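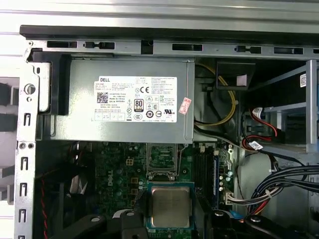 Damian Haslinger replied at 9:40: Before anyone orders a board, read me the diagnostic light pattern again. Amber, steady, or amber, blinking? They lead to different places on the chart and the ticket only says "orange light."

Status: Resolved
Category: Desktop hardware / no POST
Unit: Dell desktop, front counter, Lamwood branch
Opened by: Elsa Tangen

Original report

Machine ran all week. On Friday morning it was pressed on, fans came up for a few seconds, then it dropped out and retried. No beep, no picture on the monitor. Monitor and cable were swapped with the ones from the next desk, same result. Unplugged overnight, same result.

Log

1. Light pattern confirmed with Elsa by phone. Amber, blinking. On this model that points to a fault past the supply's own standby rail, so the supply was not ruled out but moved down the list.

2. Supply self-test with all board connectors pulled. Test button held, LED green, fan turned. Repeated with the drive connected. Green again. Note that the self-test puts almost no load on the unit. A pass is weak evidence.

3. Output measured under load on the bench tester. 12 V rail within tolerance at 70 W and at 100 W. Supply left in the chassis from this point on.

4. Four-pin processor power lead reseated. No change. Contacts inspected, no discoloration.

5. Memory. All modules out, one module in the first slot, then each of the others in turn. Light pattern changed to the "no memory" code with the slots empty, so the board was getting far enough to look for memory at least some of the time. With any module fitted it went back to the original loop.

6. Coin cell measured low and replaced. CMOS cleared. No change to the fault, but the old cell was due.

7. Heatsink and processor removed. Load plate up, socket checked under the magnifier with the light coming in from the side, then again with the light from the opposite side. One contact near the corner was sitting lower than its row. Thermal compound had also crept over the processor's edge and onto the underside at that corner.

8. Contact lifted with a 0.3 mm needle. Took three attempts. Processor underside cleaned with isopropyl alcohol and a lint-free swab, left to dry for 8 minutes, checked again under the magnifier.

9. Reassembled with new compound, a smaller amount than before. Heatsink screws tightened diagonally, a half turn at a time. First start: fans up, one short restart while it trained memory, then the setup screen.

10. Memory test, two full passes, no errors. Processor stress test for 205 minutes, peak 70 °C, no throttling logged. Case closed.

Cause

Poor contact at the socket. The service history shows the heatsink was taken off in July to replace a noisy fan. The processor was most likely disturbed then and the contact held until it didn't. I can't prove that part.

Notes for the next person

Do not pull the processor out with the heatsink. Run the machine for ten minutes first if it will run, then twist before lifting. If it won't run, twist anyway and be patient.

Keep the socket covered whenever the processor is out. We have spare covers in the drawer marked Widmer, under the label tape.

The blinking amber entry in our Prurkirier chart lists "system board" as the first part to replace. I have asked Mechthild Berchtold to add a socket inspection ahead of it.

Parts used: one coin cell, thermal compound.
Returned to counter, user confirmed login and printing.

Comments (4)

Mathias Rüegg
Did you try the board with a different processor before going at the contact with a needle? I would have wanted that first.

Damian Haslinger
No matching part on the shelf. The contact was visibly low, so I would have ended up there either way.

Shufen Guo
Same loop on the unit in the back office at Bonura last winter. We replaced the board and sent the old one off without looking at the socket. Wish I had looked. Which magnifier are you using?

Elsa Tangen
Still fine after the weekend. The clock is correct now too, I had stopped noticing it was wrong.

Was this entry useful? 8 found this useful
Shares: 2

Lamwood Desk Support | Contact the desk | © Lamwood | Back to top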